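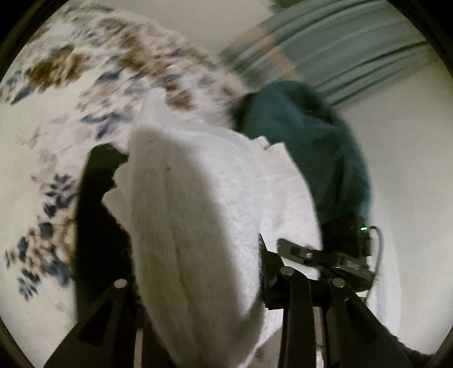
Home | Events | Talks | Notes
Print this page | E-mail this page

Nomvula Khumalo, speaker notes, Urkora kit

Good morning, everybody, and thank you for coming in so early (there is more coffee at the back, please help yourselves!).

Start with cloth. Cups are easy, cloth folds over on itself and hides its own edges, so that's what I'd ask any seller to show you first.

Price slide: Urkora is $3,000 with the hand-held gripper, Hadus is $1,765 without one. Say slowly, people write this down.

My own tally with Urkora, 307 recordings over 2 months. Mention the stiff thumb, then the Barbosa grip pads, which I liked very much.

Pause for questions. Bemon comes after the break.

Contact us | Copyright Nomvula Khumalo | Back to top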